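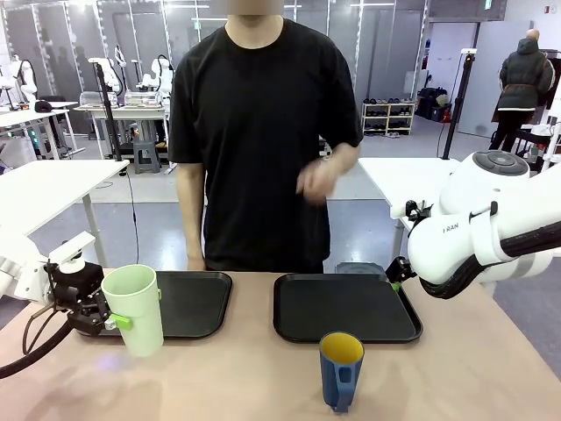
Figure 3.1 A two-arm workspace with trays, a mug and a cup. The left gripper holds the cup by its handle.

Chapter 3
Showing the Task

In the previous chapter we gave the robot its positions by writing numbers. This works well when the parts always come to the same place. It works badly for a table with dishes, where a mug may stand a little more to the left than before, or may have fallen over. For such tasks it is often easier to show the motion than to write it. The present chapter treats two ways of showing: by hand and by remote control.

3.1 Two ways to lead an arm

When we teach by hand, the teacher takes hold of the arm and moves it through the task while the motors are kept soft. The joint angles are stored during the motion. The method is direct and a beginner understands it in a few minutes. Its weak side is that the hands of the teacher are also in the camera pictures, and the robot will not see these hands when it works alone. With two arms there is a second difficulty, for one person can hardly guide both of them and also close the grippers at the right moment.

When we teach by remote control, the teacher moves something else, and the robot follows. It may be a smaller copy of the arm, a pair of hand controllers, or a glove. The robot then uses its own motors from the beginning, and the stored commands are the same kind of commands which it will need later. The price is that the teacher feels little or nothing of the contact. A cup which is pressed too hard against a tray gives no warning in the fingers, and one must learn to read it with the eyes.

Chantal Lévesque, in her notes for the Modton course, advises that a new teacher should first practice only the approach and the retreat, without closing the gripper. I have followed this advice with my own students and I can recommend it.

3.2 What the arm can see

A teacher who stands near the table sees the whole of it. The policy which is trained afterwards has only the cameras. It is therefore useful to look at the wrist picture before the first recording and to ask if the task could be done from this picture alone.

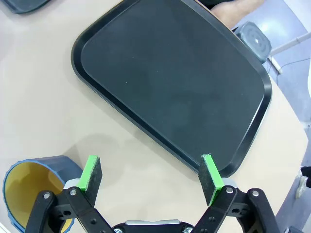 Figure 3.2 Wrist view over the tabletop. The mug-colored container at lower left lies on its side, and the gap between the fingers faces bare table.

From the wrist, the tray in Figure 3.2 fills a large part of the view, but the round container is only partly inside it, and one arm of the gripper covers a piece of that. If the teacher now goes directly to the container, guided by his own eyes, the recording will hold a motion for which the wrist camera gives a poor reason. A better habit is to bring the object between the fingers in the picture first, and only then to go down.

3.3 One demonstration

We call a demonstration the full record from the rest position to the rest position. In the exercises of this chapter the student records 20 demonstrations of one task, which is to place a cup on a tray. The set used in Section 3.6 is larger and contains 3,013 demonstrations, collected by Sem Geerts with the Endine software.

Three rules are enough for the start. Move at an even speed. Do not stop in the middle to think, for the robot will learn also the stop. If the grasp fails, open the gripper, go back a little and try again, and mark the record as a corrected one. Such records should be kept in a separate folder, and we return to them in Section 3.5.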